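October, after supper

Ludmila has decided that we are a household that reuses paper bags. She read a piece about a woman who had used the same one for a year, 365 days of groceries, and brought this up at breakfast as if it settled something. I asked what the woman had been buying. Feathers, maybe. Ludmila said I was being difficult.

I should write down how many we have so that I can look back later and see who was right. There were 7 behind the fridge door this morning, folded flat, and 2 more in the hall closet holding other bags. I don't believe anyone needs nine paper bags. I said so. She said the number would go down once we started using them, and I said the number would go up, because every time we forget to bring one we come home with another. She did not answer that one.

Fasil called before lunch about the swap day at the Gamham hall. He wants everything packed in paper this time, no plastic tubs, and he has it from somewhere that last year's swap moved 3,737 items. I would like to know who did the counting. I was there most of that afternoon and what I saw was the same set of fondue forks going from table to table. But I said yes, we'd bring our share, and we'd bring it in paper, and Ludmila was so pleased about it that I had to go and stand in the yard for a while.

So the afternoon went to bags. Fatima Omoregie came by to show people how to fold and pack them, which I would have thought a grown person could work out. Her system is heavy things at the bottom, flat, then soft things down the sides where the gussets open. Fine. I have no quarrel with that, it's how my mother did it. Where I part company with her is the handles. She trusts them. Twisted paper is still paper, whatever you do to it, and it's held on up at the top where all the pulling happens. I carried two dictionaries and a waffle iron home from Kerngate in one of these last spring and arrived with the dictionaries. She says you're supposed to hold the bottom as well. Then what is the handle for?

She also says a bag should be folded along its own creases and never a new one. I tried it. You end up with a bag that wants to stand half open and lean, and you spend more time smoothing the thing than it would take to go and get a new one. Ludmila's came out better than mine. I'll put that down since it's true.
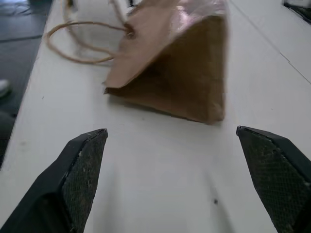

One of the bags on its side, handle out.

Bořivoj thinks the whole business is silly too, though he thinks so for the wrong reasons (he would drive everything over loose in the trunk). I don't want to be on his side. I may have to find a third position before the swap.

Still to pack: the blue mixing bowls, the jigsaw with the lighthouse, my old boots if she can get them away from me. I've told her the bowls will go straight through. She wants to put a dish towel under them. A dish towel – as if that ever held up a bowl.

Bed. My fingers are dry as anything from all that paper and I can't find the hand cream.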